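**Clear bins: am I the problem?**

**yolandi_m:** Bought a clear bin for the white table by the wall. Handle hole in the side, ribbed floor, very grown-up. My old Omlow basket hid everything, and I miss it already.

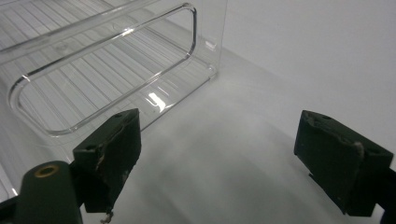 Do the ribs on the floor do anything? They keep flat stuff from sticking to the bottom, and crumbs get a place to retire.

**zeta17:** Clear bins are for people with matching things. What's going in it?

**yolandi_m:** For a start, the glossy orange-brown thing. Shiny, rounded corners, goes with nothing I own.
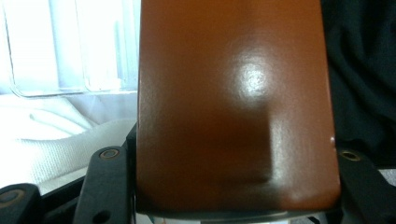 I'd like it standing up so I can grab it without digging. My sister says lay it flat. My sister also irons towels.

**lillakiss:** Flat. Upright things fall over at 2 a.m. and you think it's burglars.

**zeta17:** Disagree. Flat means stacking, and stacking means you never see the bottom one again until December.

**yolandi_m:** The handle hole is big enough to lose small stuff through, by the way.
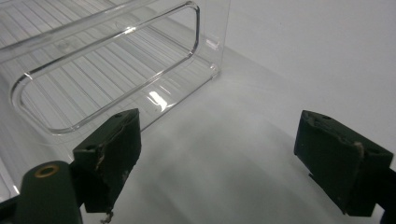 Lilla Kiss replied that small stuff belongs in a drawer and she's been saying so for 600 posts.

**zeta17:** Fine, my rules, ignore at will:

- Shiny things get a cloth between them. Gloss finishes scratch if you look at them wrong. 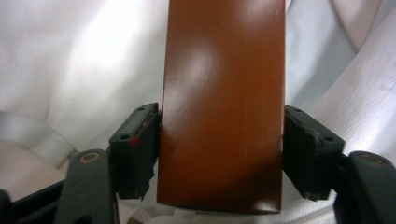

- Tall things go at the back.
- No lid. You'll only pile mail on it.

**lillakiss:** I have a lid. There is mail on it. Still flat.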